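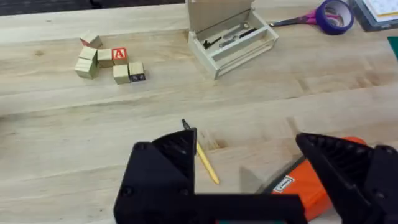

Keeping Inis Running: Gripper Setup and Upkeep
Project report, fall term
Monday, October 27, 2025

My job this term was Inis. That's what our lab calls the tabletop arm in the second bay, and before anyone gets excited, I didn't teach it anything! Other people in the course did the clever part (the planning, the grasp picking). I got the wrenches, the maintenance log and the complaints. I ended up liking it a lot more than I expected.

What I started with

Inis came to me with a two-finger gripper and a wrist camera, plus a log that stopped halfway down a page. The last entry said "left finger again" and had no date. Great. The arm itself was fine. The gripper closed a little crooked, so thin things like pencils and markers would roll toward one side on the way up and sometimes drop. Bigger stuff, like toy blocks, mostly survived because there's more to hold on to.

Finger screws

First thing I checked was the screws on the fingers, and the left pair turned by hand. I took both fingers off, cleaned the old threadlocker out of the holes with a pick, wiped the mating faces and put everything back with fresh threadlocker. Snug one screw, snug the other, then go back and tighten both. If you crank the first one all the way down the finger cocks to one side and you're back where you began (I did this on my first try and had to pull it apart again).

I let it sit overnight before running anything. The grooves on the inside of the fingers also collect gunk, mostly pencil dust and tape residue. A dry toothbrush gets it out. Don't use the solvent spray from the shelf, it leaves a film and then everything slides.

Zeroing the gripper

The Altik controller stores the closed position as a raw count. When I opened the settings the value was 1516, which must have been right for some older set of fingers. With the ones we have now, the tips met early and the motor kept pushing, and I think that's what was working the screws loose in the first place. I can't prove it, but the screws have stayed put since I changed the number.

To reset it I jogged the fingers closed on a strip of printer paper until it would just barely drag, saved the count, opened all the way, and did it over. I repeated that until two readings in a row agreed. It's boring and you want to rush it. Don't.

Camera

The wrist camera bracket had slipped a bit, so I squared it up and reran the calibration with the Dornitz board. Both fingers should show at the bottom of the view, one on each side, with a bit of the palm between them. I now check that view every morning before I touch anything else. If one finger suddenly takes up more of the picture than it did yesterday, something moved.

Test picks

After all that I ran 361 picks over two weeks, using the usual table clutter: pencils, blocks, small tools, tape. 13 of them failed. Most of the failures were pencils lying at a slant close to something taller, where one finger came down on the neighbor. That's a planning problem and I passed it along. Only 2 looked like the gripper's fault, and both happened on the same afternoon, before I'd cleaned the grooves.

Still on my list

The cable along the forearm rubs at one spot when the wrist turns all the way over. I put spiral wrap on it, but it needs a proper clip. I also want to try the softer Lindqvist pads in December if the order goes through. And whoever gets Inis next, please put dates in the log!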